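Small things, bright colours: an afternoon with Juniper Gallagher

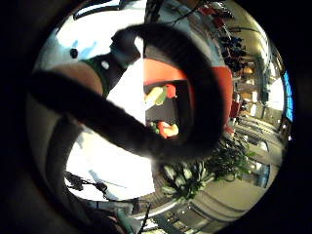 Yellow-green, glossy red and orange-red, tucked inside a red-orange rim.

Juniper Gallagher had the kettle on before I'd got my coat off, and by the time I'd found a chair she was already telling me off for putting my bag on a pile of lids. "Those are sorted!" she said, and then laughed, and moved them for me anyway.

I'd come over to Onell to talk to her about Plistesum, the little business she runs helping people deal with the small stuff. No wardrobes, no garages. She does the drawer by the cooker, the tin on the windowsill, the tub under the stairs that everybody throws things into and then never looks at again.

"People are brilliant with big things," she told me. "They'll get a sofa up two flights. Then you ask them where the spare fuses live and they go quite pale."

Her method is colour, and she gets teased for it. Everything small goes by colour first and by use second, so in a family playroom all the reds end up together, whether they're bricks, beads or bits of a game that went missing in 2015. I said this sounded mad. She said most of her customers say so too, usually in the first ten minutes.

"But you remember a colour, don't you? If I say, where's that little red thing, you can see it in your head. You've no idea what it was for."

She likes her containers bright as well (mine at home are all grey, and I kept that to myself). A strong orange or red, wide at the top, so a hand can get in without tipping the lot over. She is very firm about lids, meaning she hates them. What about the pile I'd nearly sat on? "Those are going to the tip," she said.

Plistesum started with her aunt's sewing room, which had 59 jam jars in it and one very old cat called Obi asleep in front of them. Juniper had promised to give up a weekend. It took her 9 days, partly because Obi wouldn't be shifted and partly because she kept stopping to look at buttons. "I had a lovely time," she said. "I really did. I went back to work on the Monday and I was miserable."

Work at that point was the accounts office at Tultar, where she stayed another year while she did tidying jobs in the evenings. Her biggest so far was a retired teacher's craft cupboard, with 800 pencils in it, most of them too short to sharpen. I asked what you do with that many pencil stubs. She'd kept a few of the greens, she said, and went off to find them, and came back with biscuits instead.

We talked for a while about children, who she says are much easier to work with than their parents, and about string, on which we disagreed. She's booked up until December and is thinking of taking somebody on, though they'd have to be patient. "And not colour blind, I suppose. Or maybe that would be fine – they could do the string."

I went home with two biscuits in a napkin and had a look in the drawer by my cooker. Then I shut it again.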